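Flimuvia Towel Wash Log

Reading time: 4 minutes
Print this page | E-mail this page

README, last changed June 2, 2024

What this is

Flimuvia is a small set of tables about how cotton terry towels change size and weight when they are washed many times. It covers 193 towels. Each one was measured new, then again after every wash, up to 8 washes. The towels were in normal use between washes at the Kundorard guest house, and all the washing was done at the Soltmont laundry.

The log was started to settle a buying question. The guest house wanted to know how much larger a bath towel should be when new so that it still fits the shelf folds and still covers a guest after a season of washing. Published shrinkage figures are mostly for flat fabric, and loops behave differently.

Files

towels.csv — one row per towel. Columns are towel_id, size_class, color, maker_lot, new_length, new_width, new_weight.

washes.csv — one row per towel per wash. Columns are towel_id, wash_no, length, width, weight, dry_method, load_type, note.

loads.csv — one row per machine load, with the program used, the detergent dose and whether softener was added.

notes.txt — free text from the measuring table, typed up as written.

Lengths and widths are in millimeters, weights in grams. An empty cell means the value was not taken. A zero is never used for a missing value.

How the towels were measured

A towel was left on the rack overnight before measuring, so that it had time to take up moisture from the room. It was then spread on a padded table, smoothed once with the flat of the hand from the middle outward, and left alone for a minute. Pulling the hem straight was not allowed. A pulled hem adds length that is gone again by the next day.

Length was taken along the center line and width across the middle. Both were read from a Van Rooij cloth tape, checked against a steel rule at the start of each month. Weight was taken last, with the towel folded on the scale.
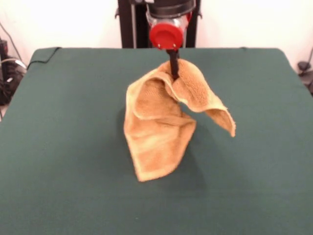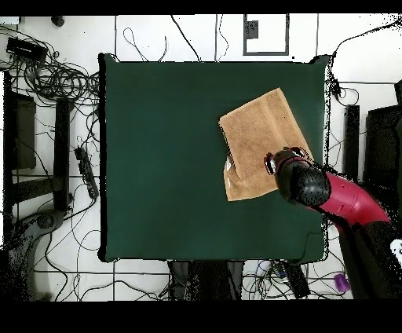

Tan terry towel on the green table.

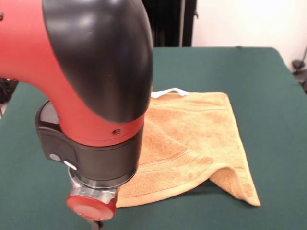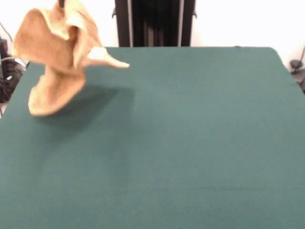 One reader of the first version wrote that the center line was a poor choice for length, and that the side hems should have been measured too, as hems often shrink more than the cloth between them and leave the towel with wavy edges. At their own laundry, the reader added, wavy hems are the main reason a towel is pulled from service, well before it is too small.

That is a fair point. Side hem length was not recorded at first and can't be recovered. For later washes the note column has the word "wavy" where the edge would not lie flat, but the word was used by feel and should not be treated as a measurement.

Things to know before using the numbers

Most of the shrinkage shows up in the first 2 washes. If you fit a straight line through all the washes you will get a slope that describes none of them well. Plot a few towels first.

Weight often goes down while the towel gets thicker to the touch. Lint loss explains part of it. We did not weigh the lint from the dryer filter, so the rest is open.

The dry_method column has three values: line, tumble and mixed. Mixed means the towel started on the line and was finished in the dryer, usually due to rain. November has far more mixed rows than any other month, so be careful about comparing months.

Softener was stopped partway through. Guests had complained that the towels did not dry well. The change is marked in loads.csv by load number.

Some towels left the log early. They were stained, cut up for rags or went home in a suitcase. Their rows are kept up to the last wash they had. Please don't drop them by default — the stained ones tend to have had hotter washes, and leaving them out shifts the averages.

Color names in towels.csv are the ones on the order sheet. They were not checked under a standard light, and two lots sold under the same color name can look different side by side.

What it is not good for

The log says nothing about absorbency, softness or strength. It is about one kind of towel, washed in one laundry with hard water. Bath mats and waffle weave were left out. Results for towels with a fiber blend should not be guessed from these.

Known errors

In washes.csv a few length and width values were swapped at entry for the hand towel class. They are marked "swap?" in the note column and have been left as typed.

The scale was replaced once. The new one reads to a finer step, so later weights look more exact than earlier ones.

Reuse

You may copy, change and share the tables. Please keep this README with them and say which version you used. Corrections are welcome, best sent with the towel_id and wash number of the row in question.

Print this page | E-mail this page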